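Learning the names of small tools

When I moved to Mastunstead two years ago, I thought my English was good enough. I could read a contract and argue with the bank. Then I went to the hardware store on Hurken Street and could not ask for a thing to hold two boards together.

In my language we have one word for all such tools. In English there is clamp, clip, vise, grip, pliers, tongs. I stood there and showed it with my hands – the man brought me a mousetrap.

Since that day I keep a notebook. It has 1487 words now, and I want to reach 2000 before December. Eleven of them are only for kinds of hammer.
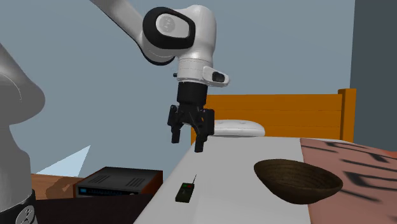

Gripper, with two p. Its parts are called jaws.

My favorite this month is "ferrule", the metal ring on a pencil. I have not yet found a chance to say it to somebody.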